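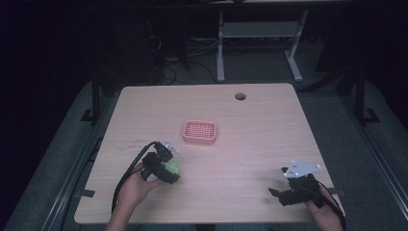

Figure 6.1 Two hand-held grippers at the start of a placing task. The left gripper holds a green object; the right gripper is open. The soap dish is on the table between them.

Chapter 6
Teaching by Demonstration

6.1 Introduction

The programs in Chapters 3 through 5 were written by a person who knew in advance where each part would be and how the arm should reach it. That method works well for a press line. It works poorly for a task such as setting a soft object in a shallow dish, where the shape of the object changes under load and the starting positions differ from one trial to the next. For tasks of this kind it is often faster to show the motion than to write it.

A demonstration is a recorded example of a task carried out under human control. The record holds, at a minimum, the pose of each gripper over time and the opening of its jaws. Most records also hold camera images taken at a fixed rate. A set of demonstrations of the same task is called a demonstration set, and a rule that turns what the robot senses into what it does next is called a policy. This chapter covers how demonstrations are collected, checked, and stored. Fitting a policy to them is taken up in Chapter 7.

6.2 Three Ways to Show a Task

In kinesthetic teaching, the operator takes hold of the arm and moves it through the task while the joint encoders are read. No mapping between the operator and the robot is needed. The operator's hands and body are, however, likely to appear in the camera images, and the arm must be light enough or well enough balanced to be pushed without strain. Two-arm tasks are hard to teach this way with one operator.

In remote control, or teleoperation, the operator moves a master device and the arm follows. The recorded images show the same arm that will later run the policy. The costs are delay, weak or missing force feedback, and slow work. Operators new to the Plarberg master arms used in our exercises should expect their first trials to be much slower than the same task done by hand.

In hand-held gripper teaching, the arm is left out. The operator carries a gripper in each hand and performs the task directly, as in Figure 6.1. A marker plate fixed to the top of each gripper gives the tracking system a rigid body to follow. The operator feels contact through the tool, and two-handed tasks need no extra equipment beyond the second gripper. The drawback is that a person can reach poses that the arm can't. Every recorded path must therefore be tested against the joint limits of the target robot before it is used (Section 6.5).

6.3 Frames and Calibration

Let T be the table frame, M the marker frame, and G the gripper frame, with its origin midway between the fingertips. Tracking reports the pose of M in T. The pose of G in M is fixed by the way the plate is mounted and is found once by calibration. The product of the two gives the pose of G in T, the quantity that is stored.

An error in the calibration appears in every sample. A small angular error at the plate becomes a larger position error at the fingertips, in proportion to the distance between them. Repeat the calibration whenever a plate has been removed or struck.

6.4 A Worked Data Set

The exercises use the Bresto set, collected in November under the direction of Keith Furnival. It contains 324 demonstrations of two-handed placing tasks. Of these, 29 were rejected at review, most of them for lost tracking, and 295 were kept. Each trial begins with the grippers held apart over the table and ends when both have been withdrawn from the object. Files are in the Tidis format described in Appendix C.

Before going on, open any one trial and plot the jaw opening of both grippers against time. Mark the samples at which each gripper closes and opens. These marks are used to divide the trial into segments in Section 6.6.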